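What rules should a shared robot sim follow? (kitchen counter task)

Posted in Robots and Automation by Katine

Hi all, bit of a long one, sorry. A few of us at Milldale share a simulated kitchen with a Franka arm in it, and everyone adds recordings to the same set. The job is picking up tableware from the counter. We're up to 259 recordings and only now has it dawned on us that we never wrote any rules down! 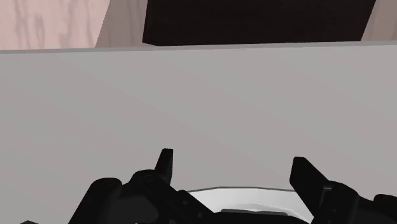

My main worry is the start of each run. Some people begin with the hand well clear of everything, others start it practically touching the crockery, and one lot trims the first 2 seconds off before saving. Does it matter? And is it daft to write safety rules for an arm that can't hurt anybody? I say no, my mate says yes, and we've been going round in circles since Tuesday. 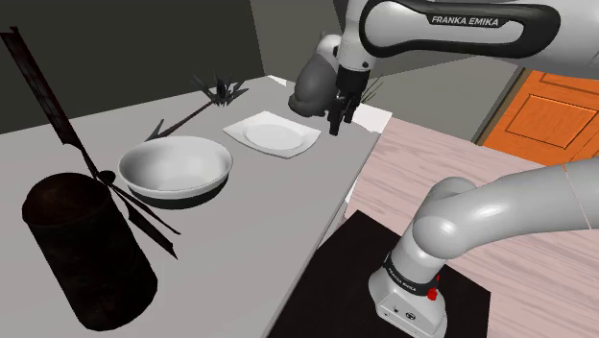 Barbu
Not daft at all. People who get used to ramming the counter in a sim will do the same on the real thing. We set the same speed and force limits in both, and any run that goes over them gets marked as failed even if the bowl ends up in the right spot. As for the start, pick one home pose, write it down and stick to it. And don't let anyone trim! Keep the raw file and do your cutting on a copy, otherwise you'll never work out later what went on. I'd also put the simulator version in every recording. We lost 158 runs to an update that changed the friction and had to do the lot again in October.

Fitano
just delete the bad ones and carry on, 100 good runs is loads for a bowl

Milldale_Sim
I'm on the same team as Katine so take this as a half answer. I've started a draft sheet and it says: same home pose, fingers open before you go down to the rim, come in from above, stop if you touch anything you weren't meant to, keep failures in their own folder with a word or two on why. I don't agree with deleting them, Fitano, we learn more from those than from the tidy ones. Still stuck on whether moving the plate between runs should be allowed or not. 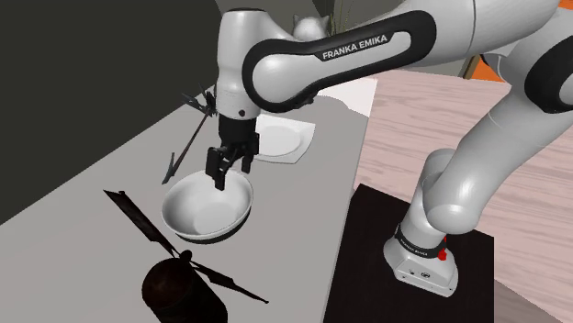

Gripper at the rim of the bowl, with the square plate behind.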